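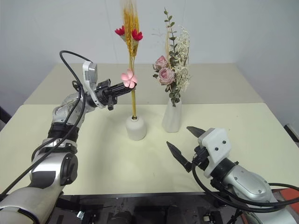 Dried flowers are back in my house and I'm not sorry! I put them off for years because my aunt kept a dusty basket of them on top of the TV, and I figured that was how they all ended up. Then last December I came home from the Van Loon market with a bundle of wheat under my arm (38 dollars, I know, I know) and I've been fussing with it ever since.

Wheat is the easiest place to start. Leave the stems long, drop them in a short white vase with a narrow mouth, and the neck does most of the holding for you. I tried the same bundle in a wide glass jar first and it flopped open like an umbrella.

Then comes the color. I like artificial blooms for this, since you can push them in and pull them out all afternoon and they don't crumble. Two little red ones up near the ears, one on each side, and then something pink lower down on the stems. Keep the pink under the red, or the whole thing gets top-heavy – that's my opinion anyway, and Wilmer Usuga, who taught the class I took in Ternine, would put it right at the top just to argue with me.

If you've got a second vase, go taller and fuller. Dusty-pink roses at the front, one a bit higher than the other, and set it slightly behind the wheat so the two overlap a little.

For dust, I use a hair dryer on the cool setting, held well back. Wheat sheds, so do it outside if you can. I did mine over the rug and was still finding bits 21 days later.

Next month I want to try wreaths, so if you have a wire you like, write and tell me which one!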